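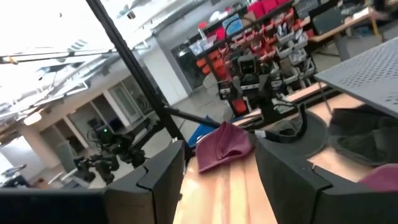
*Fig. 1. Tela granate doblada sobre la mesa de madera.*

# Sesión 2 – Postura, respiración y el «volver»

Apuntes para el grupo de Lesau. Van rápidos, faltan cosas, se completan en clase. Quien venga del módulo de Gellitz ya tiene la parte de respiración, puede saltar al apartado 3.

## 0. Pendiente de la sesión anterior

- Quedó sin cerrar la diferencia entre *samatha* (calma, concentración) y *vipassana* (visión clara). Se retoma en el 4.
- La palabra *sati*. Se traduce por «atención plena», pero lleva también la idea de recordar. Recordar lo que se está haciendo. Importante para todo lo de hoy.
- Los que no entregaron el diario de práctica: se acepta hasta la próxima sesión, después ya no.

## 1. Postura

Tres opciones: suelo, banqueta, silla. Ninguna vale más que otra.

**Suelo.** Cojín bajo los isquiones, rodillas por debajo de la cadera. Si una rodilla queda en el aire, manta doblada debajo. No forzar el loto, ni medio ni entero. El dolor agudo en la rodilla no es «objeto de meditación», es una rodilla que hay que mover.

**Banqueta.** Tibias al suelo, peso en la banqueta y no en los talones. Empeines: si duelen, toalla enrollada bajo los tobillos.

**Silla.** Pies planos. Espalda separada del respaldo si se puede, y si no se puede, apoyada y ya está. Quien tenga las piernas cortas, bloque debajo de los pies.

Común a todas:

- columna larga, sin rigidez militar
- barbilla un poco recogida
- manos donde no tiren de los hombros (muslos o regazo)
- ojos cerrados o entreabiertos, mirada baja
- mandíbula – casi todo el mundo la tiene apretada y no se entera

Al sentarse, repaso de abajo arriba. Un minuto largo. Luego se deja la postura en paz. Pregunta que sale siempre: ¿puedo moverme? Sí. Primero notar las ganas de moverse, luego decidir, luego moverse despacio notando el movimiento. El moverse también entra en la práctica.

Ropa: suelta en la cintura, algo de abrigo a mano. La temperatura del cuerpo baja al rato de estar quieto, en la sala de Lesau se nota bastante.

## 2. Respiración como ancla

Texto base: *Anapanasati Sutta* (Majjhima Nikaya 118). Leer entero para la sesión 3, hoy sólo el primer grupo de cuatro instrucciones, el del cuerpo:

1. Respirando largo, sabe que respira largo.
2. Respirando corto, sabe que respira corto.
3. Se entrena en sentir todo el cuerpo al inspirar y al espirar.
4. Se entrena en calmar la formación corporal.

Ojo con el 1 y el 2: *sabe*. No dice «alarga». No es pranayama. La respiración va como va.

El 3 se lee de dos maneras: «todo el cuerpo» = el cuerpo físico, o bien = todo el cuerpo de la respiración, de principio a fin. Los comentarios tiran por la segunda, muchos profesores actuales por la primera. No hace falta resolverlo para sentarse.

Dónde notar el aire:

- borde de las fosas nasales, labio superior
- pecho
- abdomen (línea birmana de Mahasi, «sube, baja»)

Elegir un sitio y quedarse en él toda la sentada. Cambiar de sitio cada poco suele ser inquietud disfrazada de método.

Contar: opcional. De uno a diez en la espiración, vuelta a empezar. Si te descubres en 64, pues uno. Sin drama. Cuando la cuenta se vuelve mecánica y la cabeza está en la compra, se suelta la cuenta.

## 3. El «volver»

La parte de la sesión que más interesa, y la que menos se lee.

Secuencia:

- la atención está en el aire
- se va (no se ve irse)
- en algun momento, se sabe que se había ido
- vuelta

El tercer paso no se hace a voluntad. Aparece. Lo que sí se puede cuidar es el tono del cuarto: si se vuelve con un tirón y un reproche, el reproche es ya otra distracción, y con más carga que la primera. Volver como quien deja un vaso en la mesa.

Etiquetar, para quien le sirva: «pensando», «oyendo», «planeando». Una palabra, bajita, y fuera. Si se convierte en comentarista deportivo, dejarlo.

Obstáculos clásicos (*nivarana*), son cinco:

| Pali | Traducción | Cómo suele presentarse |
|---|---|---|
| kamacchanda | deseo sensorial | el desayuno, el plan de luego |
| vyapada | aversión | el vecino que respira fuerte |
| thina-middha | pereza y sopor | cabeza que cae |
| uddhacca-kukkucca | inquietud y remordimiento | repasar conversaciones |
| vicikiccha | duda | «esto no es para mí» |

Para el sopor: abrir los ojos, enderezar, inspirar hondo una vez, y si sigue, de pie. Para la inquietud lo contrario, ampliar el campo, sentir el peso entero en el cojín. Para la duda, acabar la sentada y dudar despues.

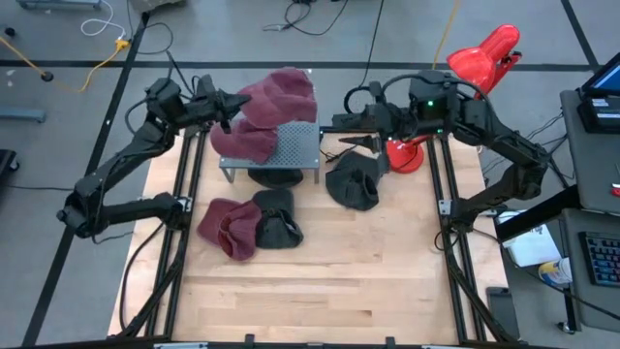 *Fig. 2. Gorro de punto granate en alto; otra pieza del mismo color sobre el soporte gris.*

## 4. Samatha y vipassana, otra vez

Esquema mínimo:

- **Samatha**: un objeto, estabilidad. La mente se recoge.
- **Vipassana**: se mira lo que surge y cómo cambia. Tres características: *anicca* (impermanencia), *dukkha* (insatisfacción), *anatta* (no-yo).

En los suttas más antiguos no aparecen como dos técnicas separadas, van juntas como dos cualidades que se cultivan. La separación en «métodos» es en buena parte posterior, y muy marcada en los movimientos birmanos del siglo XX. En este curso: primera mitad de la sentada con ancla, segunda mitad más abierta. Es una decisión didáctica nuestra, otros centros lo hacen al revés o no lo dividen.

Lectura optativa: el cuaderno MacLeish, capítulo de concentración. Unas 400 páginas el cuaderno entero, no asustarse, sólo ese capítulo. Hay copia en la estantería de la entrada.

## 5. Práctica caminando

Tramo corto, ida y vuelta. Tres velocidades:

- normal: «izquierda, derecha»
- lenta: «levantar, apoyar»
- muy lenta: «levantar, avanzar, apoyar»

Mirada al suelo, unos pasos por delante, no a los pies. Manos juntas delante o detrás. Al llegar al final, parar de verdad, notar que se está de pie, girar. En el giro se pierde casi todo el mundo. Si el sopor es el problema habitual, empezar el día por aquí.

## 6. Para casa

- Sentarse a diario, corto pero a diario. Misma hora si se puede.
- Caminar 2 veces antes de la próxima sesión.
- Diario: tres líneas como mucho. Qué ancla, qué obstáculo, cómo fue el volver. Nada de puntuar la sentada del uno al diez.
- Leer MN 118.

El temporizador Trekine sirve, cualquier otro también. Sonido suave y el teléfono boca abajo.

## 7. Avisos

- El retiro de mayo es en Gellitz, en silencio desde la cena del primer día. Para ir hay que tener hecha esta sesión y la 3.
- Quien esté en tratamiento psicológico o haya tenido episodios de pánico, que lo comente antes del retiro. En privado, sin problema. Hay alternativas a sentarse largo con los ojos cerrados.
- Zapatos fuera de la sala, calcetines gordos dentro.
- Falta por añadir a estos apuntes: glosario pali y la guia de *metta*. Se reparten en papel en la sesión 3.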